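Airing the beds at Rornthorpe

February is when I start leaving the beds unmade until after breakfast, with the window open a crack, and I do think we all sleep better for it. 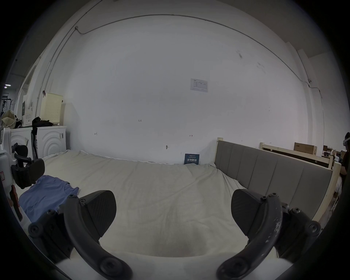

Sreekumar Chacko wrote in to say that his mother gave it two hours, frost or no frost, and that he still can't bring himself to pull the covers up before 9. Two hours is very thorough! I manage one - perhaps a bit more if the kettle goes on again - and then it's pillows plumped and on with the day. Do keep your letters coming.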